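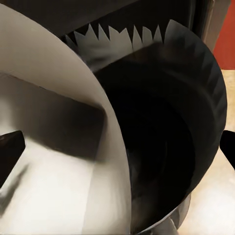 # The Black Bowl

The simulator had passed the bowl task 619 times without a fault. The real arm in the Rultley kitchen failed on its first morning.

I was the one who had signed the release, so I was the one who drove out. Getness to Rultley is 50 miles, most of it behind trucks. When I arrived, the day cook had already pressed the stop button and hung a dish towel over it so no one would release it by accident. There was a crack in the edge of the counter and pieces of bowl in a dustpan.

"It held on fine," she said. "Then it kept squeezing."

I asked how long.

"Long enough for me to get across the room."

She had a cut on the back of her hand, a small one. She had wrapped it herself. I wrote it down anyway, and she watched me write it.

The log was plain enough. The fingers had closed on the bowl and the force reading had stayed at zero. The arm believed it was holding air, so it closed some more. It did that 30 times, a little tighter each time, until the bowl let go.

I called Cárdenas, the firm that had built the hand. The man on the phone asked what color the bowl was.

"Black," I said.

"That shouldn't matter."

"Then why did you ask?"

He said he would call back.

I sat on an upturned crate in the storeroom and ran the task again on my laptop. The pale finger came down beside the bowl, the dark one waited on the other side, and I stopped it there. I had looked at that view so many times that I no longer saw it. The rim of the finger lay right across the rim of the bowl. From the camera, there was no gap to measure. In the simulator that had never counted, since the force reading was always perfect and the arm could lean on it. In Rultley the force cable had worked loose on the drive over, and the camera was all the arm had left.

We had written a rule for that. If the two disagree, stop. But a dead sensor and a blind camera do not disagree. They both said nothing was there.

Cárdenas called back at noon and said it was the cable. I said I knew.

"So it's a wiring fault," he said.

"Put down both," I said. "The cable and the rule."

He was quiet, and then I could hear him typing.

I added a limit before I left – 5 tries, then open the hand and call a person. It took less time to write than the accident form. The cook read it over my shoulder and asked why it hadn't been there before. I told her I had thought about it in January and decided the sensor was good enough.

She took the towel off the button but left the button pressed.

"Tomorrow," she said, and went back to washing the bowls by hand.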